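June, 07:40. Slope monitoring, Drimham cutting.

Overnight rain total at the upper gauge 622 tenths, so 62.2 mm. Lower gauge reads less, but Ishbel found leaves in the funnel, so I'm leaving it out of the plot. Piezometer 2 came up sharply after midnight and has not started to drop. Piezometer 4 flat, suspect the cable again.

Tilt on the Bajpai side: no change beyond noise. Tilt on the road side: slow drift toward the drain, same direction as the spring slip.

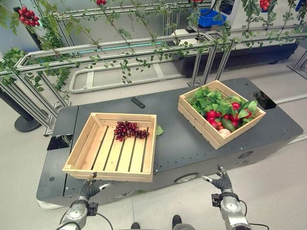

Logger interval was still 15 min on all channels. Changed to 5 min on the road side only. Battery should hold until Greer goes up with the spare.

10:20. Flora rang the district office. Road stays shut between the culvert and the Duvach turn. They asked for a volume on the debris at the culvert. Ivars gets some 400 cubic meters from the survey points, but the toe is under water and he had to guess the depth there. Sent it marked as provisional. 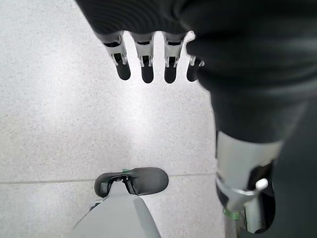
13:05. Piezometer 2 down slightly. Road-side tilt still drifting, rate about the same as this morning – no case for reopening yet.

To do:
Swap cable on piezometer 4, then check against a dip reading.
Clean lower gauge, fit the mesh.
Fermín to rerun the stability model with the new water level. Old run used the dry-season value.
Ask Flora who holds the Plolum borehole logs.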